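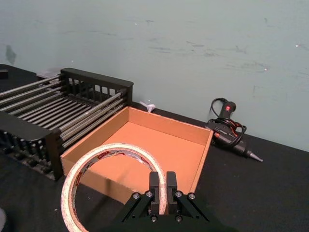
## Can a robot tidy up yet? (a thread)

**1/** Saturday, July 18, 2020 and I'm still thinking about tape. One roll of tape, one dish rack, one cardboard tray. My whole weekend, apparently!

**2/** I've been following the bench work at Skurkholm for a while now, because I run a small packing counter (37 orders on a good day) and I would dearly love to never put the tape away again. So my question is a selfish one - can a machine do the boring bits yet?

**3/** My answer after a lot of watching: sort of. Picking up a roll of tape is a nicer problem than I expected. It's a ring, so a gripper with two fingers can go through the hole or pinch the side, and either one is a fair way to do it. A wet plate? Different story, my friends.

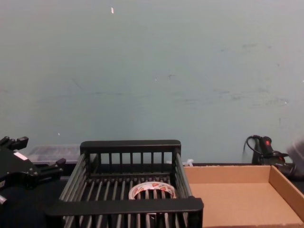
**4/** What gets me is all the stuff we do without thinking. I chuck tape in the dish rack at home (don't judge) and fish it out again with my eyes on the telly. A robot has to work out which bits are rack and which bits are roll, and a rack is basically all gaps.

**5/** Somebody asked if this beats the Korum sorter I tried last September. Totally different animal. The Korum was quick but you had to line everything up for it first, and by then I'd done the chore myself, hadn't I.

**6/** Two arms or one? I used to say one was plenty. I've changed my mind - so much of my day is holding the box still with my left hand while the right one does the job.
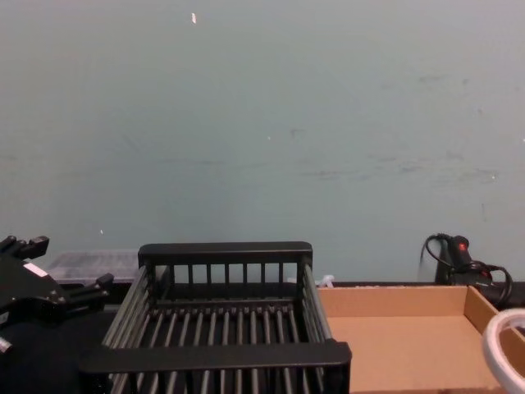
**7/** And colour matters more than I'd figured! Black rack on a black table is hard enough for me to see before coffee. I'd put a bright tea towel under it and call that my contribution to science.

**8/** Price is the other thing. Clemow quoted me $116 a week to rent a single arm, no set-up included. My nephew does the counter for pizza. 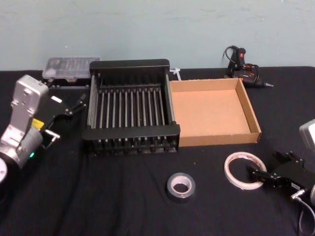
*Rack, tray, two rolls of tape and an arm on either side.*

**9/** So would I have one in the shop? For tape and boxes, I'd give it a trial. For the dishes at home, not this year. If you've had one on a counter for real, tell me what it dropped.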